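November, evening

I am tired but I want to write a few lines before sleep, because yesterday I wrote nothing and I promised myself to keep this diary also in the busy weeks.

All the afternoon I was with the table things. Ásdís gave me the list in the morning and asked me to look with fresh eyes at what we have for the small kitchen set. She thinks we need to buy more. I think we have enough, and the problem is that we do not agree about which plate belongs to which food. For example the ketchup. It can lie on the big white tray, with the strawberries beside it, and the two green bowls stay free for the fruit.
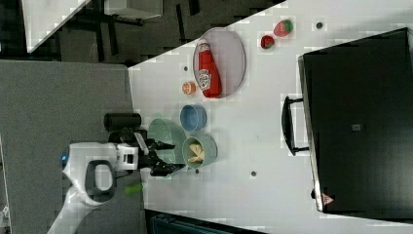 Table and Kitchen Group, Skornano | shared diary, Nélida Alarcón

I like the pale green bowls very much. They have the colour of the bathroom in my grandmother's flat, and the yellow pieces look cheerful inside one of them. The blue bowl is smaller and I never know what to put in it. Ásdís says olives. I said we have no olives on the list, and she laughed and wrote "olives" at the end of it.

After lunch we spoke about money. The order from Wodico would cost 424, and we have 250 left until the new year, so it is not possible, also if we leave out the second tray. I wrote to them and asked for the price without it. They answered quickly and politely, but the answer was a catalogue of almost 4000 articles and no price. I will write again tomorrow and make my question shorter.

The ketchup on the round pink plate is what Ásdís prefers. I must admit the red looks nice on this colour. The plate is a little small for the bottle, but for strawberries it would be just right, and I will propose this to her.

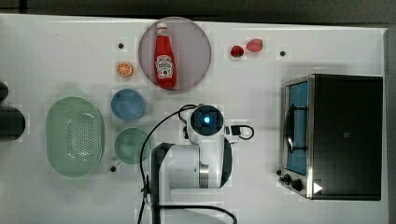 Ketchup on the pink plate, orange slice to the left, strawberries to the right.

I also learned a new word today, "colander". I had always said "the bowl with holes" and everybody understood me. I wrote it on the inside cover, under "ladle" and "whisk".

I came home at seven and ate soup. Tomorrow I must bring back the key of the cupboard, it is still in my coat.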